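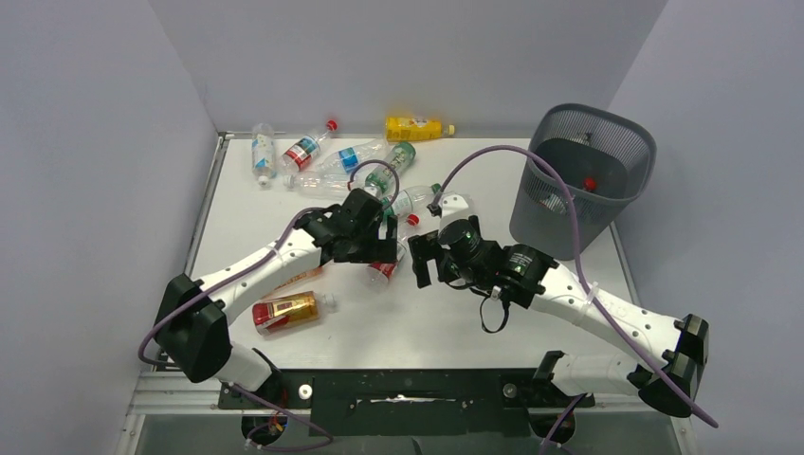 Plamstead College has lost the man who taught half the county how to shoot a free throw.

Dae-han Choo, who coached the men's basketball team at Plamstead for 20 seasons and then kept turning up to practice long after he had retired, died in his sleep at home, the college said in a short statement on 11 October 2025. He had been in poor health since August, though he was well enough last month to sit through a full preseason scrimmage and (according to several of the players) to complain about nearly every screen that was set in it.

The statement did not give a cause of death, and the family has asked for some quiet over the next few days.

Choo came to Plamstead as an assistant, meaning to stay a single winter, and took over the program when the head job opened up the following spring. The team he inherited had won four games. Within three years it was playing in the conference final, which it lost by a point to Bundgaard in a game that people in town will still tell you about at great length, whether or not you were there yourself. His teams went on to win the conference title five times, the last of them in front of 2986 fans at the old Brudosov Arena, which remains the biggest crowd the program has ever drawn.

"He called me every Sunday night when I was a freshman, and I was so homesick that I would sit by the phone from suppertime on," said Si-woo Yang, who played point guard on two of those title teams and now coaches Plamstead herself – the women's side, that is, where she was a practice player before she was ever a coach. "We hardly talked about basketball at all. He wanted to know if I was eating and whether I had written to my mother."

Yang had been one of the few women to suit up with the men's squad under an old conference rule that let small colleges run a mixed roster, and she said Choo never made a speech about it. He gave her a jersey, told her she was late getting back on defense, and that was the end of the discussion.

Former players began leaving notes and old ticket stubs at the gym doors within an hour or two of the news, and by evening there was a pair of very worn high-tops among them, tied together by the laces. Bundgaard, the rival he beat more often than any other, posted a kind message of its own and said its players would wear a black band on their jerseys for the opening game.

Plamstead's first home game, against Jeltari, will go ahead as planned, at the family's request. There will be a moment of silence before the tip, and the seat he liked, at the end of the second row behind the home bench, will be left open for the season. The gym holds only around 600, so the college is asking fans to pick up their tickets early at the front office. Admission is free that night for anyone who played for him.

Choo is survived by his wife, two sons and a granddaughter, who is 12 and plays guard. Funeral plans will be shared by the family at a later date.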